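Van check before the Firkberg show, May

My own list, done with a mug of tea at the kitchen counter before anything gets loaded. I've added notes as I went, mostly so I stop making the same mistakes every year!
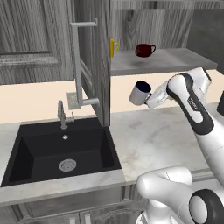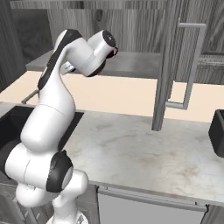
Kitchen counter, both pictures.

TIRES AND WHEELS
Pressures, all four plus the spare: OK. Spare was a bit soft, pumped up.
Tread: OK, but the front pair won't see another winter.
Wheel nuts: OK. Re-check after the first stop at Rerngate.

GAS
Bottle strapped upright: OK.
Hose: REPLACE. Tiny cracks near the regulator end (I bent it and there they were). New one ordered, we don't cook inside until it's on.
Carbon monoxide alarm: test button works. Loud. The dogs were not impressed.

ELECTRICS
Hookup cable, fully unwound: OK, no nicks.
Leisure battery: OK.
Awning light: dead again. Not a safety thing, I'm just cross about it.

DOG CRATES
2 crates, both bolted to the floor rails: OK.
Door latches: left one sticks. Oiled it, still sticks, will file the edge down.
Vents clear of bedding: OK now. I'd stuffed a blanket over one, my own silly fault.
Water bowls clipped in: OK.

FIRE
Extinguisher by the side door: gauge in the green.
Fire blanket: OK, moved it to where I can reach it from the bed.

TOWING AND WEIGHT
We're taking the little Lilen trailer for the ring gear. Max load on the plate is 1,000 lb and I'm staying well under.
Trailer lights: left blinker was out, new bulb in, OK.
Breakaway cable: OK.

ON THE FIELD
Pitch 5 (the soggy end, naturally).
Pegs, mallet, mud mats: packed.
Exit clear of guy ropes: check once the awning's up, and again after dark with the flashlight.

Still to do: gas hose, crate latch, ring Esfahani about the awning light.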